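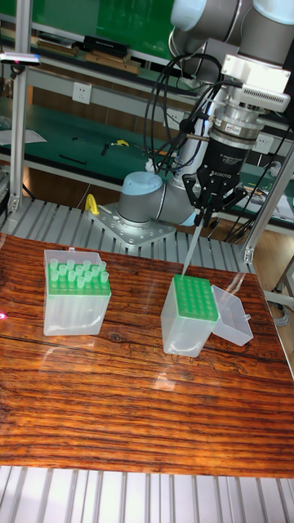

Bench notes from the Prundine open day: small-parts sorting and transfer

Prundine opened its automation workshop to visitors on 2019-06-26. The demonstration cell was set up for moving pipette tips between boxes, one tip at a time, with a two-finger gripper on a collaborative arm. Most of us who attended run nothing larger than a home workshop or a shared shed, so the notes below are confined to what can be used at an ordinary bench. They apply equally to drill bits, spray nozzles, piping tips and anything else kept upright in a grid.

Lids. Open every lid fully before starting and lay it clear of the path your hand will take. A hinged lid left standing at half-open will be struck by a sleeve sooner or later. If the hinge is stiff, remove the lid and store it off the bench.

Box position. Mark the corners of each box with masking tape. The arm goes to programmed positions, and a box that has moved 3 mm is a box in the wrong place. A person corrects for this by eye, but the correction costs time on every piece. A strip of non-slip drawer liner under the box does the same job and leaves no adhesive.

Grip. Hold long tapered parts near the wide end and lower the narrow end first. Bring the part directly over the hole, stop, then go straight down. Approaching at an angle catches the rim and, with thin plastic, bends the point. The Prundine staff spent more of the talk on this one movement than on anything else, and the advice holds for tweezers and long-nose pliers.

Fill order. Start with the row furthest from you and work forward, so that the hand never passes over parts already placed. Right-handed users should fill each row from left to right.

Glare. Gloss surfaces throw back overhead light, and clear plastic is difficult to see against them. Matte grey or green matting is preferable – an offcut of cutting mat is sufficient. Move the lamp to the side before buying a stronger one.

Cables. Any lead attached to a moving tool needs slack at the joint and an anchor further back. For a rotary tool on a flexible shaft, hang the motor above shoulder height and let the lead fall behind the work.

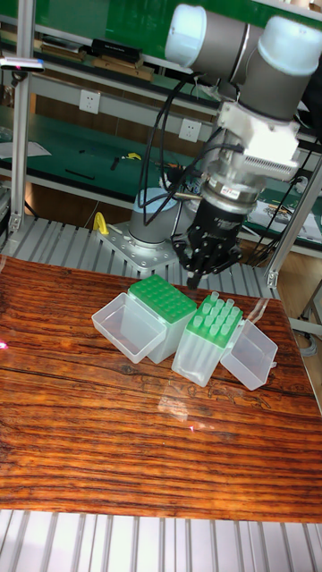
Seija Ikonen writes: I was at the same session and would disagree on fill order. For a small box I turn the box itself halfway through and always work the near side. It saves reaching, and my wrist is better for it. I have sorted 200 brass eyelets this way in one sitting. I'd add that the tape corners should go down before the box is filled. Lifting a full one to get tape under it is how I lost a set of nozzles to the floor.

The turning method is sound provided the box is symmetrical and the tape marks still fit after rotation. Mark the original front edge with a pencil if the contents are in size order.

Batch size. Work from 2 boxes at most, one source and one destination. A third on the bench invites parts into the wrong grid. Label the ends of the boxes, never the lids, as lids of the same pattern get swapped.

Cleaning. Brush the rack dry first, then wash in lukewarm water with a little dish soap. Stand it on edge overnight. Green and blue racks from older sets may discolour in bleach, so leave it out.

Printed copies of the session handout are kept with the workshop manuals, shelf 296.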